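Still folding my own towels

2019-02-08

My cousin Eldana Negussie sent me another article last week with a headline saying the home robot is nearly ready. She sends me one every few months because she knows I'll bite. I've been hearing "nearly ready" since my kids were small, and the washing still gets put away by me, usually at night, usually with one sock left over.

So I'm a grump on the subject, I admit it. But I do like to look at what the machines are being asked to do before I complain, and mostly it's picking things up. Small things, off a table, one at a time. 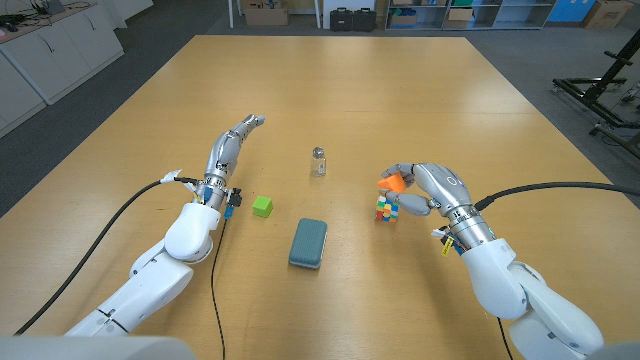
I've got nothing against starting small. Picking up is most of housework, if you think about it - cups, toys, mail, the lid that goes with the other lid. My trouble is with the distance between that and a kitchen at 6 o'clock. In my kitchen the cup has tea in it and is sitting on the electricity bill. The toy is under the couch with something sticky on it. A cube is a very polite object. It has flat sides and doesn't mind being squeezed.

Then there's the money. My brother Kedir works at the Grostadel warehouse out past Lodelside, and they trialled a packing arm there in September. It was meant to do up to 700 parcels a shift. He says it did fine with boxes and went to pieces over anything in a soft bag, so they put two people beside it to do the soft bags. Those two had been doing the packing in the first place. The arm is still there. The boss shows it to visitors.

Kedir is more hopeful than I am, mind you. He reckons the shop floor will get there well before the house does, as you can tidy a shop floor to suit the machine: same shelf, same box, same light. I can't see my family being organised like that for a dishwasher, let alone a robot. We've had the same dishwasher for 15 years and there are still arguments about which way the forks go.

What I will grant is the hands. For years it was all clamps and suction cups, and now there are proper fingers with a thumb that comes round to meet them. Holding something small at the fingertips is harder than it sounds. I've watched a four-year-old work at it with peas.
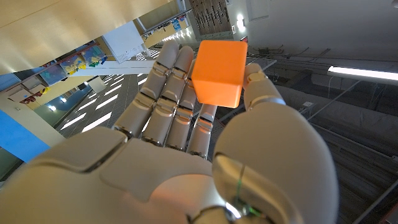 Would I buy one if it came out tomorrow?

Not at any price I can imagine them charging, and not until I'd seen it do a full basket of washing in somebody's ordinary house, with the dog home. Fitted sheet included.

Eldana says I'll be the last person on Long Street to get one. She may be right. I was the last to get a microwave too, and I still mostly use it for the clock.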